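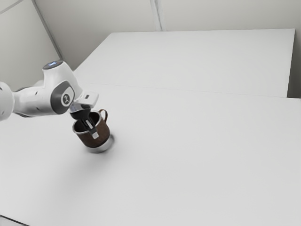 The Slow Business of Glazing a Mug

Print this article | E-mail this article

9/25/18

A glaze is a thin layer of glass. It is put on a clay body as a suspension of powdered minerals in water, dried, and fired until it melts and bonds to the surface. The chemistry has been understood in outline for well over a century. Most of the faults that send tableware to the seconds shelf come from the stages before the kiln door is shut.

Lumell, a pottery in the hill town of Jullivmont, makes plain tableware in stoneware: mugs, bowls, two sizes of plate. Its range has four glazes, of which the brown is the oldest and gives the most trouble. Heriberto Robles has run the glaze room for eleven years and keeps a written record of every batch.

"Brown is iron," he says. "Iron is cheap and it does what it likes."

Iron oxide acts as a colourant and, under some conditions, as a flux, meaning that it lowers the melting point of the glaze around it. In a kiln with plenty of air it gives colours from honey to dark brown. Where air is short it begins to melt the surrounding glass sooner than the recipe intends, and the glaze runs. A mug with a thick coat near the foot will then stick to the shelf.

Thickness is therefore the first thing controlled. Lumell biscuit-fires its mugs to leave them porous, then dips each one for a count of three. The porous wall draws water out of the suspension and leaves the powder behind. A wall that has been fired too hard draws less water and takes a thinner coat. Robles checks the density of the bucket each morning by weighing a fixed volume, and adds water by the cupful until the figure agrees with the one in his book.

The second fault is crawling, in which the glaze pulls back into beads and leaves bare clay. Dust and grease are the usual causes. Handles are worse than walls, as they are touched more often, and the joint where the handle meets the body holds dust after wiping. Every mug is sponged and left to dry overnight before dipping.

The August firing records show 1,195 mugs packed into the kilns and 1,169 passed as firsts. Most of the remainder had pinholes, small craters left by gas escaping late in the firing. The cure was a slower climb in the last part of the cycle – an extra forty minutes, with the fuel bill to match.

Crazing is harder to catch. A glaze that shrinks more than the clay beneath it is left in tension, and fine cracks form, sometimes weeks after the pot has been sold. Crisóforo Villalobos, who tests finished ware at the Skelarholm laboratory, moves sample mugs between boiling and iced water and then rubs ink into the surface. Cracks too fine to see take up the ink. He prefers a glaze in slight compression, which also makes the pot stronger.

Too much compression brings its own fault, called shivering, where slivers of glaze lift from the rim. Villalobos rejects any recipe that shows it once.

The usual remedy for crazing is more silica. Robles adds it in small steps and fires a test tile at each one. The present brown took nineteen tiles. The twentieth is on his windowsill, waiting for a space in the next kiln.

This site uses cookies. By continuing to browse you agree to our use of cookies.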